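### 3.3 The bench, the rack and what went into it

Before we come to the sorting records themselves, we would like to spend a little time on the bench, for the simple reason that almost everyone who has visited us in Unimberg has asked about it. The furniture is modest. We work on two rectangular tables with pale cream tops, pushed together along their long sides so that the person standing at the near one can still reach most of the far one. A narrow seam runs between them. Early on we thought of covering it with a mat, and Heike Kasten even cut one to size, but people had already started to use the seam as a landmark ("put the rack this side of the line, please"), and it seemed a shame to take away something so handy. The mat now lives under the coffee machine.

The rack belongs near the back edge of the near table, a little short of the seam. We tried it further forward during the first days in April, and sleeves kept catching on the caps whenever someone leaned over for the label sheet. Moving it back left a generous stretch of open tabletop in front, and that stretch is where nearly all of the handling takes place: bottles are picked up there, turned so that the label can be read, and set down again. Gudrun Engelhardt calls it the porch, and the name has found its way into our notes more often than we would like to admit.

Our rack is a molded blue plastic block with a grid of round holes, and we never fill it. This was a deliberate choice and we should explain it with some care. In the teaching rooms at Drostham, where two of us first learned to keep a bench, racks were filled from left to right until there was no hole left, and a tube put back in the wrong place was very hard to spot. With most of the holes open, a misplaced tube stands out from across the room, and there is space for fingers on either side of every cap. The cost is that more racks are needed for a large batch, and we think that cost is well worth paying on a bench where the day's work is small.

Tubes carry two kinds of color, and it helps to keep them apart in one's mind. The first is the color of the contents, which in our practice sets includes reds, yellows and a dark brown. The second is the color of the cap. Green caps mark the ordinary members of a set, and a pale yellow cap marks the reference tube, which goes at the left of the back row. Readers will notice that a yellow liquid may well sit under a green cap, and that this is just the sort of thing to trip up a newcomer. We left it that way on purpose. A set in which cap and contents always matched could be sorted by looking at either one, and we wanted to learn which of the two people look at first.

White labels go on some tubes and are left off others, again by design, and Ramil Ambrosio wrote every one of them by hand so that the lettering would be the same throughout. Over the whole period we logged 611 placements, of which 98 involved a tube being lifted out and moved to a different hole before the set was declared finished. We come back to those in Section 4, where they turn out to be the most interesting part of the record.

Small bottles were a later addition, suggested by Azucena Gallegos after a visit to the dispensary at Quintero. They are amber-orange with pale caps, they are too wide for the rack, and so they have to be given a place of their own on the tabletop. One bottle is used with each set. Figure 2 shows the bench with a five-tube set in the rack and a bottle off the table, tipped on its side. The two rows of the set can be compared there, as can the difference between the reference cap and the green ones.

**Figure 2.** Near and far tables with the seam behind the rack. Back row, left to right: dark brown contents under a pale yellow cap, then red and yellow under light green caps. Front row: red with a white label band, and bright yellow, both with green caps. The amber-orange bottle is held just above the near table.
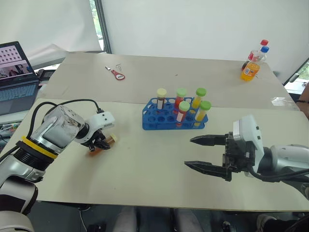
### 3.4 Putting things away

Each set was returned to its tray at the close of a session, and the 8 trays were kept in the cupboard by the door, in the order in which they would next be needed.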